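Robot arms on the packing floor: staff questions

Collected by Regula Egger, shop steward, Parnon. Updated 30 December 2025.

Why is the company doing this?
The stated reason is backlog. Small toy and craft orders pile up every December, and management says the Hidix cell will take the dull part of the work. We asked to see the figures behind that. So far we have a slide.

Will anyone lose their job?
We have been told no. We have not been given it in writing, and until we are, please treat it as a hope. Two temporary contracts on the evening shift were not renewed, and the company says that is unrelated.

Is it faster than we are?
The vendor's target is 400 picks a shift. Selamawit Demissie, who ran the bench for six years before being moved to "cell support," says she has yet to see it get there without somebody stepping in. Stepping in isn't logged as labor. We have asked for that to change.

What does cell support mean?
Clearing jams, resetting the arms, putting dropped parts back. The pay grade is the same as packing. The job sheet is four pages long and the training was one afternoon.

What do the arms do at the moment?
Mostly handling trials with small, light parts, at a table and away from the line. Flat pieces are still being worked on. Bags are a separate problem and the vendor doesn't like to be asked about them.

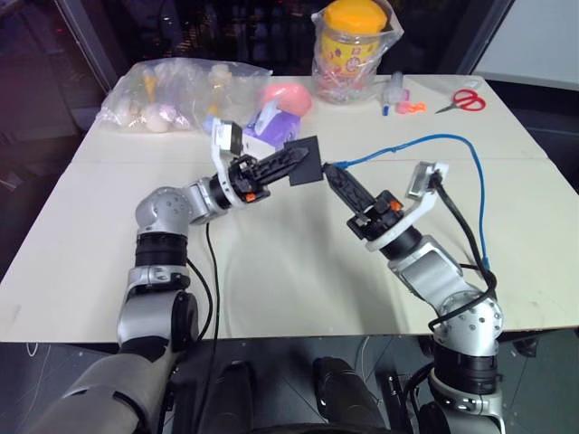 Trial table: the left gripper holds a flat black pad, with the right gripper close to it.

Do the cameras on the arms record us?
The company says they point at the work. We want to know how long footage is kept and who at the Trullau office can open it. No answer yet.

Can I refuse a move to the cell?
Under the current agreement, yes, for health reasons. Other reasons are being argued over. Talk to Regula before you sign anything.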